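Reading Group Forum > Colonial North America > Primary Sources
Topic: Dating the Pandgate account book

Ginette_Poirier (Moderator)
Members are reminded that the February session will consider the Pandgate account book, a trading ledger kept at the river post by a clerk who signed only as Groster. The transcription now runs to 20 leaves. Participants are asked to confine their remarks in this thread to the question of date.

ZacharyLi
I wish to register a reservation about the date given in the finding aid. The first 4 leaves are in a different hand from the remainder, and they reckon in beaver skins only. The later leaves convert everything to shillings. In my view the opening leaves were copied from an older book and should not be used to date the whole.

N.Bergeron
I cannot agree. A change of hand is not evidence of copying. Clerks died, or were sent elsewhere, and the successor carried on in the same volume. The entry for 500 fish hooks on leaf 3 is settled on leaf 11, in shillings, against the same customer. That is one continuous account.

ZacharyLi
The customer's name is the same. Whether he is the same man is another matter — fathers and sons traded at that post under one name.

BTurcotte
For those attending in person, the session begins at 2:00 p.m. in the Zaidi Room. Copies of the transcription will be at the desk. Refreshments will be provided during the interval.

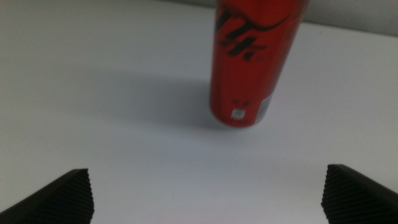
Red can on a white tabletop.

A_MacKinnon
Returning to the matter of date, has anyone examined the paper? Mrs. Geveck's notes of the rebinding mention a watermark on the opening leaves and none after. If the stock changes where the hand changes, Mr. Li's position is the stronger.

N.Bergeron
The notes do not say where the watermark stops. I would ask that they be quoted in full before they are relied upon.

Ginette_Poirier (Moderator)
The notes will be posted under Documents. Replies are limited to 20 per topic, and members are asked to combine their comments where possible.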